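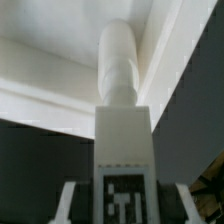
Home | Lists | Archive | Thread index | Log in

burkcombe-makers: Re: wrist camera and marker on the gripper build

Saturday's message said:

> Is the Dundo arm still losing the marker when the gripper
> closes? Mine reads fine at a distance, then drops out just
> when I need it. Did you change the camera or the code?

Neither so far. I changed where the marker goes. On my white test column it sits low on the front face, so the wrist camera cuts off the bottom of it once the fingers are on either side. A marker with one edge missing will not decode, however good the light is.

What I have now is a two-step approach. The arm takes its last good reading at 324 mm, stores the pose, and does the rest blind. I logged 300 runs in the garage over October and 267 ended with the column between the fingers. Most of the misses were off to the same side, so I suspect my camera offset more than the reading itself.

Next I'm printing a second marker to go higher up, above the row of small gray dots. The white cylinder on top stays as it is. It has a rounded end and nowhere flat to stick anything.

Two other things:

The fingers are white and so is the column. If you find edges by brightness, put dark tape on the inside faces first. I haven't done it yet and my edge finder is close to useless.

The Hagedorn mount flexes if you tighten only the front screws. Do all of them, then redo the offset — mine had shifted after the last rebuild.

I can bring the column to the Gonthorpe shop if anyone wants to try it on another arm. The run logs are plain text and I can send them off list.

2 replies | 0 shares
Last updated: October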